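Kikstead Tabletop Light Notes

README for the Kikstead set of small-object photos and the lighting notes that go with them. Last edited 29th March.

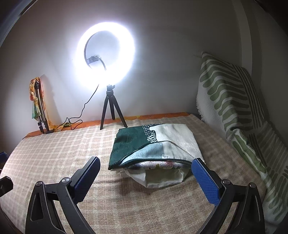

The set covers small household and craft items shot on a tabletop with one ring light. It was put together for people who sell or catalog small things at home and want to compare their own light with a known setup. The earlier release, from September, used window light only and is kept in a separate folder.

Contents

items/ 300 photos, one item per photo, JPEG
cloths/ 72 photos of bare fabric under the same light
notes/ plain text, one file per session
items.csv one row per photo in items/

Columns in items.csv

file: name of the photo
item: short name in everyday words (button, spool, brooch)
cloth: checked, plain or scarf
level: light level as set on the controller, low, mid or high
stand: short or tall
source: Ploltemex, Saditz or Phí
remarks: free text, often blank

The source column says which lending box the item came in. Ploltemex is mostly buttons and buckles. Saditz is sewing things and a few tins. Phí is jewelry and hair clips. Items went back to the lenders after each session, so reshoots are not possible for most of them.

Setup

Short means the ring light is on the small black tripod, standing on the table. Tall means the folding stand, opened out on the floor next to the table. Most of the set is short. The phone goes in the clamp in the middle of the ring, and the bendy arm lets it tip down toward the cloth. Tighten the knob before letting go of the phone.

Cloths were smoothed by hand and not ironed. You will see creases in plenty of the photos. The scarf is thin and lets the color underneath come through, so it was doubled over before anything was placed on it. Its colors are strong, mainly orange, yellow, red and green, and pale items pick up a warm tint from it.

Keep the cable behind the tripod and leave some slack. In the first two sessions it ran across the front and shows at the bottom of several photos. Those were kept and have "cable" in the remarks.

Known problems

Shiny items show the ring as a white circle. This affects 142 photos, marked "ring" in the remarks.
At the high level, white items on the plain cloth lose their edges.
Some file names in the Saditz group have a space in them. The CSV matches.
The level was not written down for one Phí session and is left blank.

Use

Free to use for teaching, shop guides and personal projects. Please keep this file with any copy. Do not use the jewelry photos as sales listings, as the pieces are not for sale.

To do

Rename the Saditz files
Add a gray card photo for each level
Reshoot the bare checked cloth with the tall stand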